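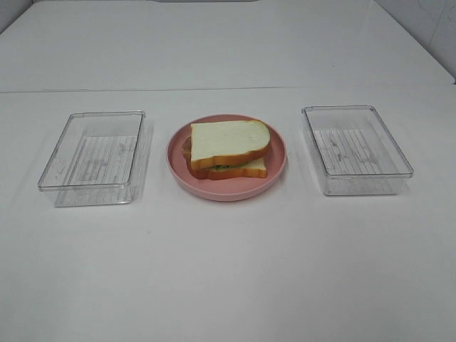 Plelville sandwich trial

The Plelville sandwich trial is a bench test for robot grippers, in which a single arm moves sandwich parts between clear plastic containers and a pink plate. It was drawn up by Mirjam Egger and Selvaraj Siriwardena at the Woldemariam workshop in Plelville, and first described in a short note dated Dec 3, 2018. The note calls it "lunch", and most people who have run it since do the same.

Origins

Egger had been comparing grippers on wooden cubes, which any half-decent gripper can pick up and which therefore told her very little. Siriwardena proposed food. Real food was tried in March and given up within the week, the lettuce having come off worst. Imitation food took its place: bread, lettuce, bacon, cheese and ham, all of it thin and most of it reluctant to stand still.

Layout

The table is white, with the plate in the middle and one container on either side. A trial may begin with the parts in a container, to be built into a sandwich, or with a sandwich on the plate, to be taken apart again. Taking apart is the harder job, according to Elfriede Kälin, whose notes on the subject run to 67 pages and are not short of feeling.

Two views are recorded, one from a fixed camera and one from a small camera at the wrist. The wrist view shows the two fingers coming in from the lower corners, and is the one people argue over.

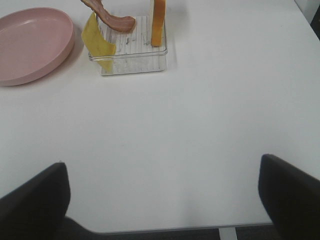
Flat pieces that end up over the wall of a container are the usual cause of dispute. The rules allow a slice to be picked up from wherever it has come to rest, so long as it is still on the table or touching something that is. An early draft asked for each piece to lie flat at the start. It was dropped when the cheese declined to take part.

Grippers compared

The first round set the Flisosard parallel gripper, with two plain black fingers, against the Bilus, a softer design with 4 padded fingers. The Bilus was kinder to the lettuce but too wide for the containers, and tended to bring the container along as well. The Flisosard fitted nicely and dropped more bread. Both sides claimed the result -- Theresia Zürcher for the Flisosard, Waltraud Wieser for the Bilus -- and the two reports can be read side by side without either appearing to describe the same afternoon.
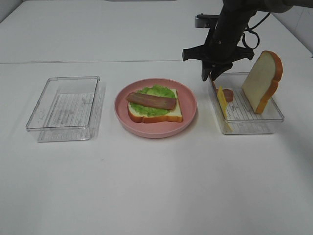 Later rounds kept to parallel grippers and changed only the controller. A slower approach in the last part of the descent helped with thin slices leaning on a wall, where a fast one tends to push them further down. The full log holds 3773 attempts, sorted by piece and by starting position. Bread standing on its edge has its own heading.

Scoring

A piece counts as moved once it is let go on the plate, or in the proper container when the sandwich is being taken apart. Each piece is allowed three attempts. Neatness earns nothing, a rule Wieser has asked twice to have changed.

See also

Peg-in-hole test
Parallel gripper
Wrist camera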